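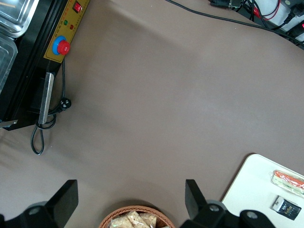
The workroom at Broreck

It has been fourteen years since we took over the long room at the back of the old Girno building, and in all that time I don't think I have ever put up a page about the room itself. You've seen the soaps, you've seen the seed packets and the tea tins and the year of the terrible lavender pillows (sorry again to everyone who got one), but the place where all of it gets wrapped and labeled and sent off has mostly stayed behind its door. So many of you wrote after the November newsletter asking what it looks like on a working day that I finally gave in, and this is my attempt at showing you a corner of it and telling you the rest, which I'm afraid I will do at some length, so do get yourself a coffee.

I'm Sarahí Ventura, for those who are new. The other half of us is Armindo Fonseca, who makes most of what you buy and would be perfectly happy if every jar walked to the post office by itself. I do the packing and the writing, and I like both more than is probably reasonable.

The big table

Everything happens on the brown table. It has a matte top, somewhere between taupe and the color of milky cocoa, and I chose it after two years on a white one that showed every crumb of tea and every smear of glue and made my eyes ache by the middle of the afternoon. Labels show up nicely against it. So does string. Dried thyme does not, as I discovered the first time I leaned on it in a black sweater, but you can't have everything and the sweater was old.

I'm always asked how big a table you need for packing at home, and my answer is bigger than you think, and then keep things off it. We are good at the first half.

The machine with the yellow strip

Now for the one most of you will be curious about. It's the black machine that sits at an angle, with the narrow yellow panel down its front edge and a long silver bar below. It came to us in a mixed lot of shop equipment from Bakker, a packing supplier two towns over that was closing up its old premises, and it came with no booklet at all. Armindo is convinced it's a sealer. I was equally convinced for a whole week that it was meant for warming something, and I still think I made a decent case. We call it the black one, which settles the matter well enough to get through a day.

We've put off using it for orders until somebody who knows the type has gone over it with us, and our regular bags are still being closed on the little hand machine, the one that has been with us since the first winter. I know some of you have rooms full of such things and will be shouting at the screen. Please shout in the comments, I mean it!

I will say that I'm very fond of how it looks. There's a red button in a blue collar, big and round and impossible to miss, with a little red rocker switch farther up and a green light and a red light below that. After years of gray equipment with gray buttons on gray panels it's a treat to have something on the table that looks like it was put together by a person who owned crayons. The printing on the strip is tiny, and I had to fetch my reading glasses and then the other glasses.

On cords

My mother had a rule that a cord goes back where it lives before you sit down to eat, and I have broken that rule nearly every day of my adult life. The black cord from the machine gets left in loops with its plug lying on the tabletop, and then there's the knot of black and red wires and connectors that collects on the far side and that I promise, every spring, to sort out. I've bought the little cloth ties. I've bought the little cloth ties twice, and I believe both packs are in the knot.

If you're setting up a packing corner of your own, I'd tell you to leave plugs out where you can see them when nothing is in use. I got that from Armindo, who is strict about very little but strict about that, and I've come to find it a comfort to glance over and know.

Lids, trays and clear tubs

We're great believers in the clear plastic tub. Any tub, with any lid or none, as long as you can see what's in it without picking it up. I used to keep everything in handsome tins and I spent half my life opening tins. These days the tins are for customers and the tubs are for us. Stainless steel is the other thing we can't get enough of, since it wipes down in one go and doesn't hold the smell of peppermint, and if you've ever had peppermint get into a batch of rose tea you'll know why I bring it up. (We drank that batch ourselves. It took until summer.)

Flat surfaces in this room get used as shelves whether they were built for it or not. I put a thing down on top of another thing with every intention of coming back for it, and then the kettle goes.

How a packing day goes

People picture a sort of gentle hum, I think, with music. There is music, but it's Armindo's, so I wouldn't call it gentle. We start by bringing the day's orders to the table and sorting them by what's in them and never by where they're going, which feels backward until you've tried it. All the tea gets done, then all the soap, then whatever is left, and the mixed parcels come last when the table has a bit of everything on it and I can reach.

Last year we sent out 4000 parcels from this room, which I still have trouble believing when I look at it. Of those, 1193 went out in the weeks before the holidays, and I remember those weeks mainly as a sound, the long rip of paper tape. I used to use plastic tape because it was quieter. The paper kind sticks better to the Clikberg boxes, and I've made my peace with the noise.

Each parcel gets a handwritten card. I've been told by several sensible people to have them printed. I had a box of 826 printed ones at one point and I gave them to my sister's kids to draw on, which they did, very happily, for what felt like years. A card takes me less than a minute, and it's the minute where I get to think about who's opening the box, so I'm keeping it.

The part of the room you can't have

There's a shelf by the door where the failures go, and it isn't getting a photo, at least not until I've dusted it. It holds the lavender pillows, a candle in the shape of a pear that came out in the shape of a thumb, and a stack of labels that say "Camomille Flwers" in beautiful green ink. We keep them because we paid for them and because they cheer us up. When a new batch of something goes wrong, Armindo walks it over there himself, quite solemnly, and then we have lunch.

What's next for the table

I'd like a proper rail along the back wall so the cables can hang instead of lying across the top. Armindo would like a second stool. We've had both on the list for so long that the list itself has been recopied, and I notice the stool moves up a place each time he does the recopying. If either one appears before the fall rush I'll put up another page, and if anyone near Broreck is getting rid of a sturdy stool, tall, with a back to it, you know where we are.

Thank you for being so curious about a table. The shop is open as usual and the peppermint is back in, kept well away from the rose.

Comments

Marguerite
I have been ordering from you since the pear candle and I never knew there was a thumb version. I would buy the thumb version. Please think about it.

tealover_dee
The brown table! I've been staring at a white one for three years and wondering why I get headaches. What do you clean yours with? Mine has glue rings that I think are older than my marriage.

Sarahí
Dee, warm water and a drop of dish soap, and for glue I lay a damp cloth over the spot and go answer emails. Test it in a corner first, though, I don't know what yours is made of. Marguerite, he read your comment and he's pretending he didn't.

Old Pete
I'm with Armindo. That long bar says sealer to me, but I can't read the panel from here so don't hold me to it. If there's a plate on the back or underneath with a model number, write that down and start there. And good for you for not just plugging it in to find out.

Sarahí
Thank you Pete! I'll look for a plate. I'm sorry to lose the warming theory, I'd gotten attached.

Joanie R.
My lavender pillow is still going strong, for what it's worth. It does smell a bit like soup.

quiltingbythelake
Posting 02/08/2018 so I can be held to it: I'm untangling my own cords this weekend. I've got a whole drawer. I also have two packs of those cloth ties somewhere and I have a feeling I know where.

Marguerite
Back again to say my card last time had a little drawing of a snail on it and it's been on the fridge ever since. Don't print them.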